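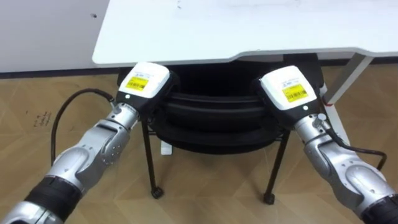
Chair and table task: both grippers at the seat, chair under the tabletop.

To: Skakden list, mobile manipulation
Subject: Re: Scoring of the chair task in the August results

Dear colleagues,

Thank you for the comments received since Monday. The reply below has been agreed within the Wysocka group and may be forwarded to the partners at Prumico.

On Monday, Eugeniusz Pawłowska wrote:
> The results note gives one success rate for the chair task. Our
> reading is that it combines trials of two kinds, those in which the
> chair begins under the table and those in which it begins in open
> floor. We would ask that the two be reported separately. We would
> also like to know whether the policy was given the position of the
> table, or had to find it from the head camera.

The reading is correct. The note covers 168 trials, of which 89 began with the chair under the table. The remaining trials began with the chair standing clear of the desk, at an angle drawn at random before each trial. A revised table with separate rows will be placed in the shared folder, together with the list of starting angles. 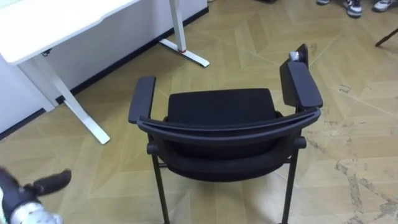

Starts of the second kind account for most of the failures. The usual error is an early close: one gripper shuts before it has reached the armrest, and the chair turns on the spot when the other arm begins to pull. We had first put this down to poor depth estimates on black fabric. After going through the logs we now think that the training data are the more likely cause. Of the 400 demonstrations collected, few include a chair facing away from the desk, and in those the operators tended to walk the base around the chair before reaching.

As to the second question, the policy receives no table position. It uses the head camera and the joint readings only. The Flunent baseline does receive the position, and the two should not be compared without a remark to that effect. The remark was missing from the note and will be added.

Groups that wish to repeat the scoring are asked to apply the 2 cm tolerance at the seat edge and not at the casters, which swivel after release and gave us inconsistent readings.

Further corrections may be sent to this list.

With kind regards,
For the Wysocka group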